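# Table Work with Hand-Held Grippers: House Rules

Robles site, updated January 20, 2024

These pages go with the written rules for the recording tables at Robles. The rules cover anyone who sits down with a pair of hand-held grippers, including visitors from Stiver and Prikunville. Read them before your first shift. The full text is in the Brutier binder, section 11.

**Cloth tasks**

Pinch the cloth near a corner or an edge and lift before you pull. Dragging it flat across the table shifts whatever is underneath. If the second gripper has no job in a step, rest it on the table with the fingers open and keep it there until it is needed.
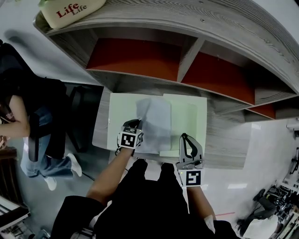 Markers come next. Keep sleeves, hair and loose cloth off the marker blocks at all times. A covered marker means the take is thrown out, even if the fold came out fine. Wipe the blocks with a dry cloth at the start of a shift. Don't use spray.

**Seating**

Sit square to the table with both forearms free to move. Anyone waiting for a turn sits back from the table and doesn't reach across it during a take. Check the floor for cables before you roll a chair.

**Takes and breaks**

- Stop after 14 takes and put both grippers down.
- Minimum break is 11 minutes.
- A gripper that slips twice in a row goes to the bench with a tag on it.
- Log dropped takes as well as good ones. We logged 335 takes in November, and 2 had no operator code, so both had to be deleted.

Changes to these rules are posted at the Robles front desk first and added here the following week.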